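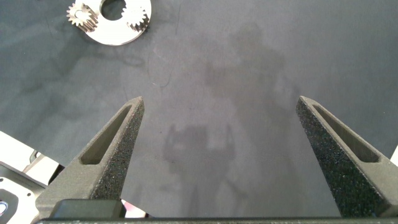 Valska's man on the gate reckoned we had picked the right open day, as the pies were hot and the first team had been told to smile. He was half right.

The ground at Illard holds 2,323, and 334 of us came to see it with nobody playing. We started in the away dressing room, which has one working shower and a view of the boiler. Then it was up the 111 steps to the press box - six seats, five of them with backs - and down again to the boot room, where the smell has seniority over most of the squad.

Ikevico pay for the new drainage and got a long speech in return. The penalty shoot-out for visitors was better. I put mine over the Yordanov stand and was asked, kindly, whether I'd like to see the trophy cabinet instead. It has good hinges.

Season tickets go on sale in June. I bought two.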